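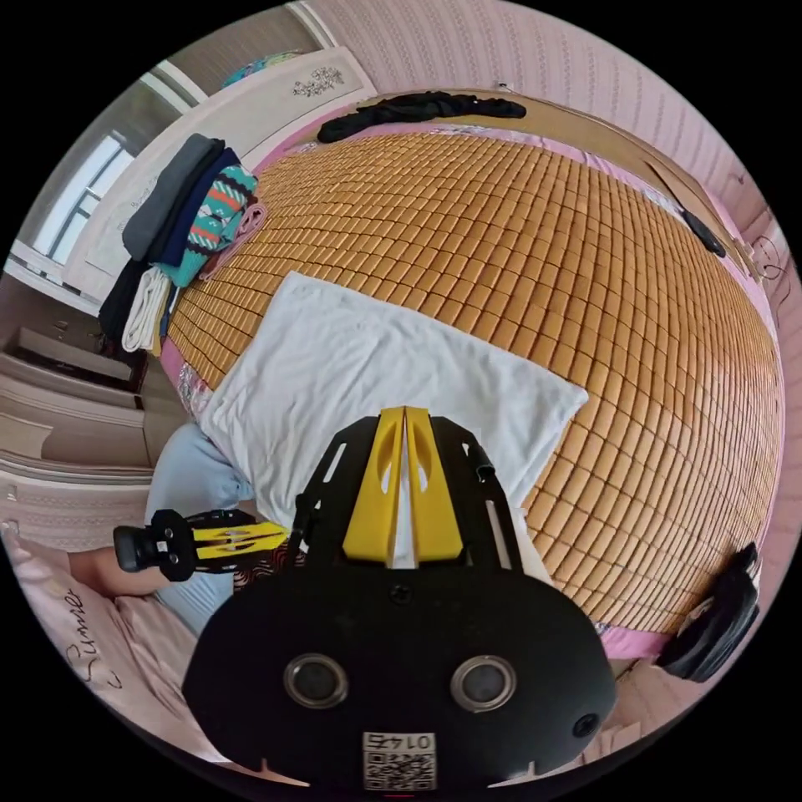 The trick is to open the house before you feel like opening it, someone told me at the post office in my first summer in Calemthorpe, and to shut it again while you still think the morning air is lovely. I nodded politely and went home and did it all wrong for the better part of two months.

Old Houses, Hot Nights
How a small hill town sleeps through summer with the windows open

I should say that I came from a place where summer was something you kept on the other side of the glass. We had a thermostat in the hallway and my mother set it in June, and that was the end of the discussion. So when I bought a narrow old house on Brindudden Street, with tall windows and a porch on the second floor and not a single air vent anywhere, I assumed that cooling it would be a matter of calling somebody and writing a large check. The man who came out to look at the place was very kind. He walked through every room, drank a glass of iced tea, and told me I could certainly do it if I wanted to, but that I might try living through one July first.

Calemthorpe sits at 1,114 feet, which isn't high enough to impress anyone from out West, but it does mean that the nights come down cool off the ridge even when the afternoons are miserable. The town has 1,951 people in it and a great many old houses, and most of those houses were put up by builders who thought hard about where the air was going to come from. There are transoms over the bedroom doors. There are halls that run straight from the front of the house to the back. My own staircase has a window at the top that I took for decoration until I finally got it unstuck, one evening in July, and felt the whole house breathe out.

That window is the heart of the thing. Hot air climbs, as we all learned in school and then forgot, and if you give it a way out up high it will go, and pull the cooler air in behind it down low. You want a ground-floor opening on the shady side and an upstairs opening on the other. The sash matters too. On an old double-hung window, people tend to shove the bottom half up as far as it goes and leave it, but with both halves cracked – a hand's width at the top, a hand's width at the bottom – you get the same little circulation going in one room that the stairwell makes in the whole house.

Timing is where I kept going wrong. I'd come home at five, find the house stuffy, and throw everything open, which felt wonderful for as long as it took the outdoor air to pour in and make it worse. Now I wait. There's a moment in the evening, usually somewhere after the dishes, when you step out on the porch and it's plainly cooler than the kitchen you just left. I go around then and open up. By six in the morning the plaster has let go of most of its heat, and by eight I've closed the windows and pulled the shades on the east side, and the downstairs will stay pleasant until well past lunch. It feels odd to shut the windows on a fresh morning. I still don't like doing it.

Then there are the sleeping porches, which I'd somehow never heard of before I owned one. Mine is screened on three sides and just deep enough for a bed and a chair. They were popular a century ago, when fresh air at night was thought to cure nearly everything, and a good many have been closed in since then to make sewing rooms and offices and places to keep the Christmas boxes. The local historical society did a survey of the older neighborhoods some years back and came up with 405 houses still standing from before the First World War. I've spent more evenings than I'd like to admit strolling along looking up at the second floors, guessing which row of newer windows used to be screens.

I slept on mine for the first time by accident. I'd gone out to read and simply didn't get up again, and I woke in the gray part of the morning with a crick in my neck and a blanket I didn't remember fetching, and the birds going like a school cafeteria. I've moved a proper bed out there since. It takes some getting used to, I'll admit. You hear the freight train, and you hear raccoons having their opinions about the trash, and on a clear night the moon comes right across your face like somebody checking on you. But the air moves over you all night long, and moving air is most of what a sleeping body is asking for.
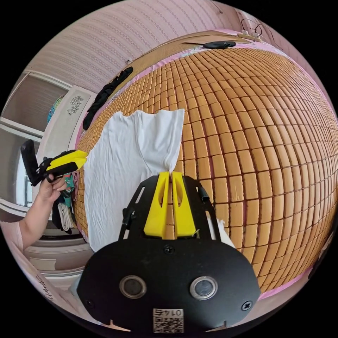
Still air, on the other hand, is the enemy, and on the four or five nights each summer when the ridge lets us down and nothing stirs, everyone in town reaches for a fan. I inherited mine with the house. It's an old Tosov, heavy as a cast-iron stove, with a hum that drops half a note when it warms up. For a long while I did what I suppose most people do and pointed it straight at the bed. You'll be more comfortable some nights if you turn it around and set it in the upstairs window facing out. It shoves the hot air outside, and the cooler air has no choice but to slip in through whatever you've opened below. Close the doors to the rooms you aren't using and you can steer that breeze quite neatly down the hall and over your own pillow.

I learned that one at Marty, the hardware store on the square, where there's a shelf of fans by the door from May to September and a good deal of free advice to go with it. I went in for window screen and came out forty minutes later with window screen, a roll of spline, a little wheel on a handle for pressing the spline in, and a very thorough education in awnings. Awnings, I'm told, do more for a west-facing bedroom than anything you can plug in, since the sun never gets to the glass in the first place. I haven't put mine up yet. The brackets are on the dining table, where they have been for some time.

What you sleep on makes a difference as well, and here opinion in town is divided and held with some passion. There's a linen party and a cotton party. The linen people say it only gets better with age, and the cotton people say they can't wait that long. I'm a cotton person, the plain crisp kind without any shine to it, and I go up a size on the top sheet so there's plenty of slack to kick around. Heavy foam mattresses hold heat, and if you have one you love, a thin layer of something airy over the top will help a little. The dog, if you have a dog, will move to the bathroom tile without being asked, and I've never once improved on her judgment.

Supper changes too. I don't run the oven from the end of June until the tomatoes are done. We eat late and cold, and we eat a lot of corn, and I've gotten into the habit of boiling the eggs and the potatoes in the morning before the windows are shut, so that the steam can go out with everything else. On the really bad evenings I turn off every lamp I can spare and we sit on the front steps with our feet in the grass until it's time to go up.
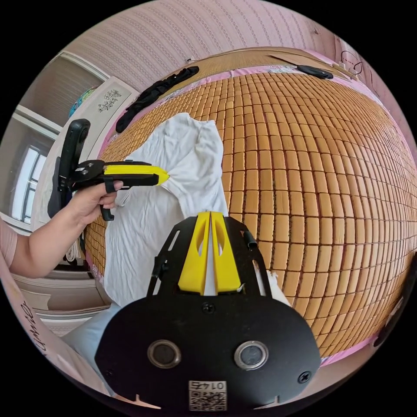 Does a cold shower before bed help on a night like that? A lukewarm one does more good. Very cold water makes the skin clamp down and hold its heat in, and many people find they're sweating again before they've settled. Take it lukewarm, don't dry off too carefully, and lie down where the air can reach you.

It won't be enough for everyone. Heat is hard on the very old and the very young, and on anybody with a weak heart, and there are nights when the sensible thing is to go and sleep at the house of a friend who has a cool room. The library stays open late during a heat wave, and I've seen people in there at nine in the evening with a stack of magazines and their shoes off, perfectly content.

I did have the kind man back to look at the house again the following spring. He had another glass of iced tea, and we talked about putting one small unit in the back bedroom for when my mother visits, and we'll probably do that. She sets it, I'm sure, at sixty-eight. The rest of the house I've left alone. The stairwell window gets a rub of candle wax along its tracks every May so it won't stick, the screens come down in October, and somewhere in between, on most nights, there's a breeze coming up the stairs.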